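Packing small parcels: the questions I get asked most

I send a lot of little care boxes. It began with one for my niece when she moved into halls, and then her flatmates wanted them, and now it's a proper (if tiny) business called Hurlow, run off one big white table. The same questions keep landing in my inbox, so I've put my answers together. If yours isn't covered, write to me and I'll add it.

What goes in a basic box?

Toiletries, mostly. A packet of wet wipes, a tube of something, a small bottle of something else. I like things people will use up within a month or so, and things that don't mind being posted. Wipes are my favourite because everybody gets through them, and a full packet makes a lovely soft layer as well.

Do you lay everything out first?

Always! I put the open box at the back of the table and spread the bits in front of it, so I can see what I've got before anything goes in. It sounds fussy, but I once sent a box off to Bokdale without the one thing the customer had asked for, and I still go pink thinking about it.

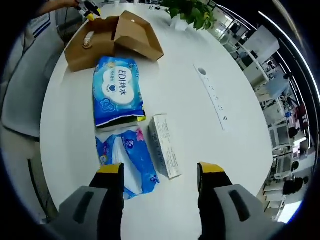 I also like to lay things down next to each other before I commit, long side to long side, then turn them and try again. Nine times out of ten the second go is better. If you're doing several boxes at once, lay out one lot at a time or you'll end up with two of something in one box and none in the next.

Which goes in first, the tube or the wipes?

The tube, flat along the bottom, close to one wall of the box. Then the wipes on top. I've tried it the other way up and the tube slides about. Small round things can tuck into a corner at the back.

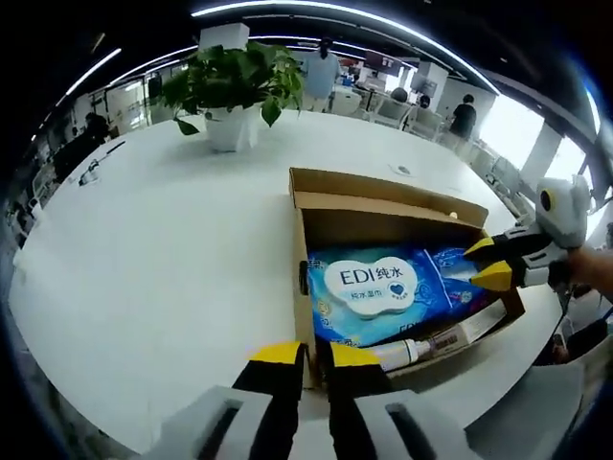 Hurlow

Should the wipes go in with the lid up or down?

Lid up, for me. The stick-down lids are good but I don't like them pressed against a hard cap for a couple of days in the post. It's also nicer for whoever opens it — they see the front of the packet straight away.

Can bottles travel lying down?

They can, but I'd stand them up if the box is tall enough. Check the cap is tight, then check again. For anything runny I pop the bottle in a little bag first. The Rirna hand lotion is the one that taught me this (that's a long story with a ruined birthday card in it).

What sort of cardboard box do you use?

Plain brown corrugated, nothing fancy. I get mine flat-packed from Marar, code 1468 in their list, in bundles of 11. You can use any old box from the cupboard as long as the corners are still stiff. Peel the old labels off, though, as the post does get muddled.

Flaps in or flaps up while I'm packing?

Up and out of the way. I used to fold them down inside and then catch everything on them. If one keeps flopping over, bend it back firmly along the crease and it'll behave.

Do you fill the gaps?

Yes, with crumpled paper. Give the box a gentle shake before you tape it. If you can hear something moving, it wants more paper. I don't use the foam bits any more — they got everywhere, and I was finding them behind the radiator at Christmas.

How much tape?

One strip along the middle join and one across each end, top and bottom. More than that and people need a bread knife to get in.

When do you post?

Thursday mornings. Orders in by teatime the day before will go that week, and anything later waits for the next lot.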